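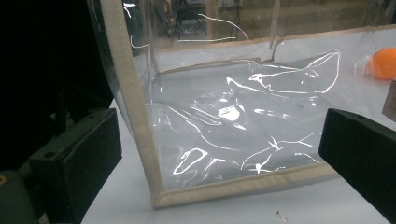 clear bag, black fingers, orange ball. home gripper build

trosier48
fingers are Trulard pads, 2 screws each. glare off the bag floor is killing my detection. ideas?

lumbao_fan
matte spray on the bag. done

trosier48
no, want it clear. got over 2044 clips already

sodmont2412
disagree w/ spray too. move the lamp. and try teh ball on bare table first

trosier48
ok, ball on the table, bag behind it

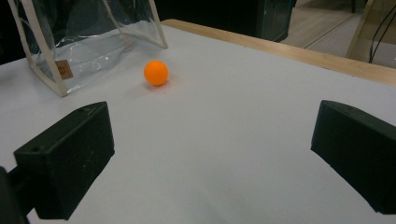
Re: lamp or spray?

lumbao_fan
still say spray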